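Moltton

Reading time: 2 minutes

Moltton is a small town on the east bank of the Ntuli River, at the point where the river leaves the Plustetov Hills and enters the coastal plain. It is the seat of the district of the same name and the market center for the farms of the lower valley. The town has 91 streets, most of them laid out on a grid between the river and the railroad.

Geography

The town stands on a low gravel terrace above the flood plain. The land to the west, across the river, is flat and is used mainly for hay and grazing. To the east the ground rises steadily toward the hills, which reach a height of 800 meters near the district boundary. The soils of the terrace drain well and support orchards of plum and pear. Winters are mild and wet. Snow falls in most years but seldom lies for more than a few days. The heaviest rain comes in December, when the river may rise by up to 2 meters at the town bridge.

History

The first settlement grew up beside a ford used by drovers who brought cattle down from the hills. A stone bridge replaced the ford and was later widened to carry carts in both directions. Tolls from the bridge paid for the market hall, a long brick building with an open ground floor, which still stands on the north side of the square.

The arrival of the railroad changed the shape of the town. Warehouses and a tannery were built near the station, and workers' housing filled the fields between the station and the old center. The tannery closed after a fire and was not rebuilt. Its site is now a public garden.

Housing

Most homes in the older part of Moltton are narrow terraced houses of two stories, with a kitchen at the rear and a small walled yard. Many have been divided into apartments. Built-in storage is common in the divided houses, where rooms are small and space under the stairs is shared. Cabinets with plain doors and simple bar handles are found in kitchens and hallways throughout the district.

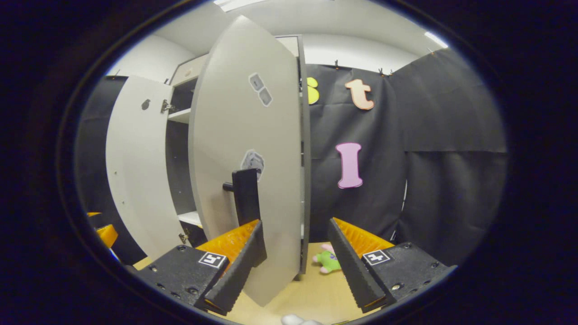
Economy

Fruit growing and food processing are the main sources of work. The Urkivano cannery, on the southern edge of the town, packs plums, pears and tomatoes from farms within the district. Seasonal employment at the cannery is highest in late summer. A weekly produce market is held in the square, and a livestock market takes place beside the station in spring and fall.

Transportation

The railroad connects Moltton with the coast. The station is 10 minutes on foot from the square. Local buses serve the hill villages, although service on the upper road is often suspended after heavy rain. Boats no longer carry freight on the Ntuli, and the former landing is used by a rowing club.

Culture

The district museum occupies the upper floor of the market hall. Its collection includes bridge records, farm tools and a set of landscape paintings by Anel Sibiya, who taught drawing at the town school. The plum fair, held at the end of the harvest, includes a parade from the station to the bridge.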